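From: Tài Khúc
To: Gendale workshop list
Date: April 29, 2024
Subject: Re: Bench drawer, padlocks and what goes in the wall baskets

Thanks Raili. I've answered your points in between, and put the longer bits under headings so people can skip to what concerns them.

> Raili Pitkänen wrote:
>
> Hello all,
>
> I went to get the pliers for the Trodberg shelves and it took me most of my lunch break to find them. They were in the drawer with the string. The work gloves were in with the paint rollers, one of them inside out.
>
> Could we please agree where the small things live? I mean:
>
> - hand tools that get used every day
> - gloves
> - padlocks and their keys
> - things people leave behind
>
> We put up those baskets and I don't believe anyone has put anything in them.
>
> I would also like to know how many padlocks we have. Laskowska at the front desk has two lockers waiting and doesn't want to buy new locks if there are some lying about.
>
> Raili

Agreed on the drawer. I've stopped using it myself. My suggestion is that we empty it completely in May and use it for sandpaper and nothing else.

You're right about the baskets too.
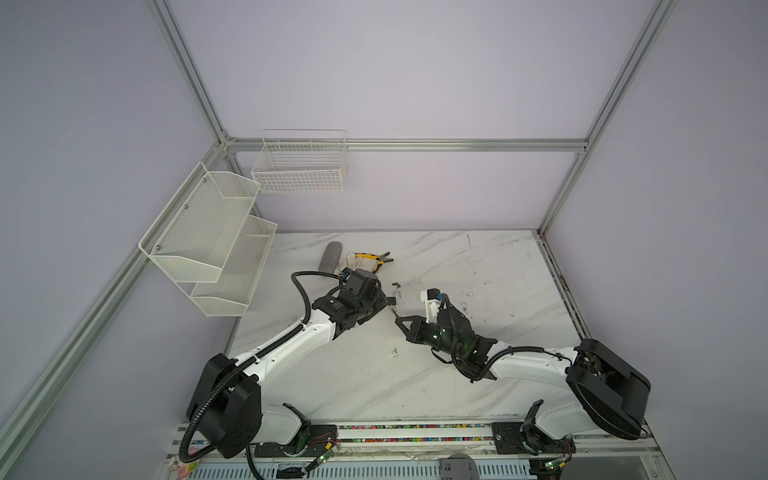 *Left wall and back wall baskets, nothing in either.*

The two-tier mesh one on the left is the better one for gloves, as they can air in it. I'd put clean gloves on the upper tier and dirty ones on the lower. The wire one on the back wall has dividers, so it suits tools that stand up, and the pliers should go there. Anything very small will drop through the grid, so screws and keys need a tin.

There is also a small brass-coloured metal piece on the bench. It may be a little padlock or it may be some sort of clasp. If it came off something of yours, please say so on the list. Otherwise it goes in the tin.

> Could we please agree where the small things live?

My proposal, which people can object to until the end of May:

1. Pliers and other everyday hand tools: wire basket, back wall.
2. Gloves: mesh basket, left wall. Pairs tucked together at the cuff.
3. Padlocks: see below, as it isn't only a question of where they go.

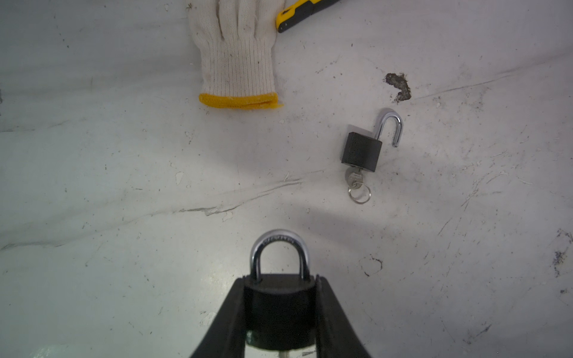 4. Left-behind items: a box by the door, emptied once a month. Not on the bench and not in the drawer.

The two black padlocks are the same kind, as far as I can make out. One is locked and the other is open. There is lettering on the shackle of the locked one but it is too small for me to read, so I can't say yet whether they are the Bokel ones we bought for the bike shed or something older. The Bokel ones were 38 mm wide, so anyone with a ruler can settle that.

Raili, I'd like to hold back from telling Laskowska she can have both until we know that there are keys for both. A locked padlock without a key is no use to her. If you have the key ring from the bike shed, could you try each key in the locked one and tie a label on whichever fits? Labels are in the cupboard, there was a new roll of 140 and hardly any have gone. Please write the locker number on the label as well as "padlock". Last time we had three labels that all said "padlock".

Locker 13 still has a lock on it that isn't on the list. That is a separate matter and I'll write about it when I've spoken to the person who used to have it.

> things people leave behind

There's one of these I would like to see go home soon.

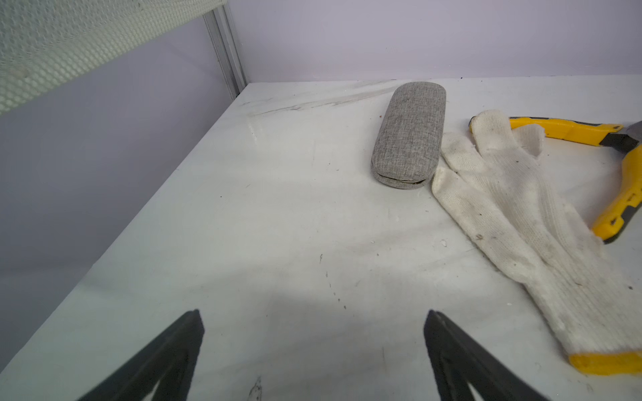

## Glasses case

It is grey with a woven cover, rounded at the ends, and not quite shut. I haven't opened it to see if there are glasses inside and I'd ask others to leave it alone too. It was next to the glove and the pliers, so it may belong to somebody who was working at that bench. If it's yours, write to me off the list and tell me what's inside it, and I'll keep it at my desk for you.

## Gloves

The cream knitted one with the yellow hem is dirty, with grey smudges all over. It should be washed before anybody puts it away. I do a 40 degree wash at home with old towels and they come up reasonably well, though the marks never go entirely. Don't tumble dry them. The knit shrinks and then they only fit Raili.

I don't know where its partner is. If you find an odd glove, put it in the lower tier of the mesh basket and it can wait there. Please don't throw odd ones out, as two odd gloves make a pair if they're the same sort.

## Pliers

They have the yellow and black handles, so they show up well on a pale bench as long as there isn't a glove on top of them. Raili, these should be the ones you were hunting for. Take them for the Trodberg job, and put them in the wire basket when you come back.

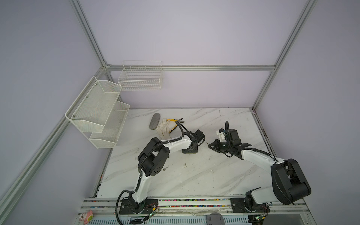 *Back of the bench, left of the middle: glove, pliers and one grey item.*

I'd still like us to wipe that bench down. There are specks and crumbs on it and a few scuffs. A damp cloth will deal with the crumbs. I doubt the scuffs will come out, and please don't use the scouring powder on it. If somebody knows a cream cleaner that works on that kind of top, let me know and I'll get a bottle.

So, still open:

- key for the locked padlock (Raili)
- owner of the glasses case (anyone)
- brass-coloured piece (anyone)
- emptying the drawer (me, plus one other person if possible, it takes roughly 2 hours)

I'll tell Laskowska she'll have an answer about the lockers once the keys have been tried.

Tài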